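Subject: Re: [omura-users] Left hand lets go around episode 200

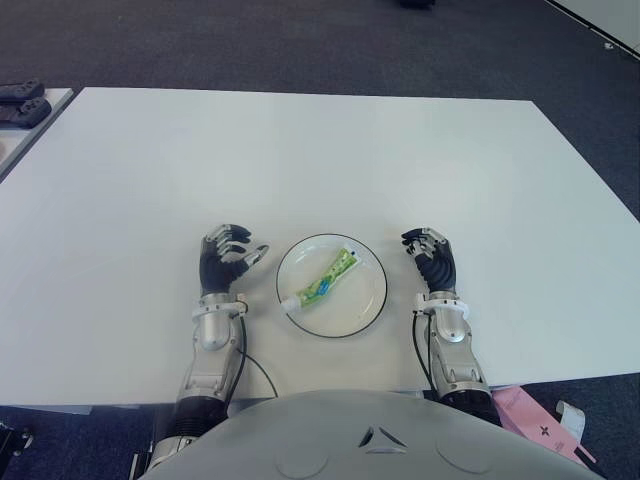

Ours has started doing it too, so welcome to the club. We're on the toothpaste task, the one Arruda swore would be an afternoon's work. The left hand is supposed to take the tube by the cap end, and for 200 episodes it did. Then the fingers opened in midair and would not close again until we power cycled. My money is on the cable. It comes out by the left wrist collar and loops across the tabletop before dropping off the near edge, which gives the forearm every chance to lean on it. The one on the right hangs down along the forearm and that hand has never dropped a thing. I'd call this a controlled experiment if I had controlled any of it.

The log is no help. It says fault 266, and the Zirkance manual stops at 30.

Meifang Tian wrote:
> Left hand goes limp partway through a session, no warning, arm
> keeps moving as if it still had the object. Ours let go of a full
> mug over the Amska keyboard. Support says the connector is rated
> for 1,000 hours and we should check the firmware. Firmware is
> current as of September. Has anyone seen this on the right side?

Not on the right, no. Try clipping the cable to the forearm with some slack at the wrist and see how far you get. I'm doing the same tonight. And please stop reaching in to catch things while the arm is live. I did it once, for a tube of toothpaste, and the bruise was hard to explain at home.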